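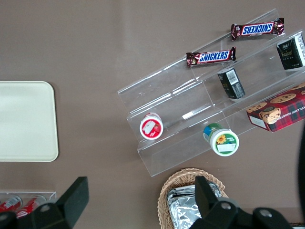

Florêncio Loureiro

Shelf restocking cell, gripper fault – gallery

We had five stops in one shift on the Koklow cell, all of them with the same error: finger position not reached. The arm closes on an item, the left finger lags, and the controller halts before the lift. Nothing was broken and no one was near the arm, but a halt with an item half gripped still counts as a safety event for us, so it went in the log.

The photo at the top is the wrist camera view over the clear stepped rack, with both fingers at the bottom. Snickers bars are on the upper steps, and the shortbread box is on the lowest. One of the small round tubs is on its side.

Our first guess was the rack. Clear acrylic gives the depth camera trouble, and we have had bad grasp points from it before – mostly on the step edges. Simão Matos went back through the log and found that two of the five stops came on picks from a plain bin with no acrylic near it. That ruled the rack out as the only cause.

The error first shows up at cycle 1714. Before that the left finger was already slow by a small amount, growing over nearly 188 cycles, and we had no alarm set on it. Tiziana Cocco took the finger off and found the guide screw had backed out. The finger was binding on its rail under load and moving freely with nothing in it, so the morning check passed every time.

What we changed:

Guide screws on both fingers refitted with thread locker and marked with paint.

Morning check now closes on a test block. The old one closed on air.

Warning if either finger is more than 8 percent slower than its baseline.

After a halt, the arm holds position until someone resets it at the panel. It used to try opening again by itself, and Ermelinda Peixoto had asked for that to be taken out back in October.

Still open: Helletti has not told us whether the screws should have come with thread locker from the factory. Vasco Pacheco has the ticket.

Posted 2025-04-16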